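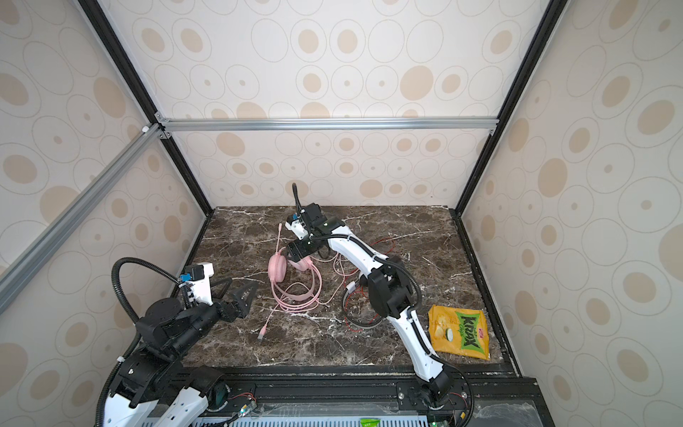

Dark brown marble pattern with pale wallpaper, and dust along the upper edge of the grooved front rail.

## Keeping a dark tabletop and light walls clean

A dark top with veins is kind to crumbs and small scratches, but it is not kind to dust. On the black edges you see it first. I wipe the middle of my table every evening and for a long time I forgot the edges completely, until my neighbor Jolán Major put her sleeve on one.

**The top**

- Dry cloth first, always. A wet cloth on dust makes gray lines, and you will clean twice.
- Then a damp cloth with one drop of dish soap, from the back to the front.
- Dry with an old cotton T-shirt. Towels leave fluff on the dark parts.
- For glue or tape marks, lay a warm wet cloth on the spot for 10 minutes and lift with a plastic card. Please no knife.

**Grooves and black edges**

A soft paintbrush is the best tool for grooves. Hold the vacuum hose in the other hand and brush toward it, slowly. Old toothbrushes are good for corners, also around small brackets and screws. If the black edge is already worn, do not rub it with a scouring sponge - the worn place only becomes bigger. I use a little of the Genden soap paste on mine, but any mild soap will do the same work.

**Paper walls**
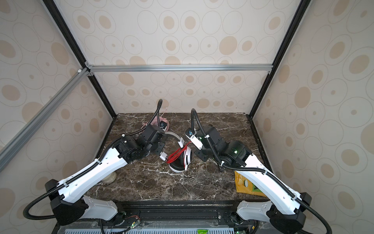 Wallpaper behind a worktable gets dirty in a strip, from the table up to the height of your elbows. Brush it from top to bottom with a clean dry brush, and test any eraser in a corner where the light does not fall. Where a metal bar goes across the wall, like the silver one on this back wall, start there, so its dust falls down before you do the rest. Wipe the bar with the cloth almost dry, and keep your fingers behind it so that no water runs on the paper. A pattern of ovals and tan dots forgives a small mark better than plain beige does. Plain beige I had before, and I repainted it two times.

**Cables**

White cable ties look tidy on the first day and collect gray fluff under the heads later. Go under them with a cotton swab. Cut the tails short and flat, or they will catch your cloth. Everything electric should be switched off and unplugged before you come near with anything damp.

I do the top daily, the edges and grooves every two weeks, and the walls in March and October.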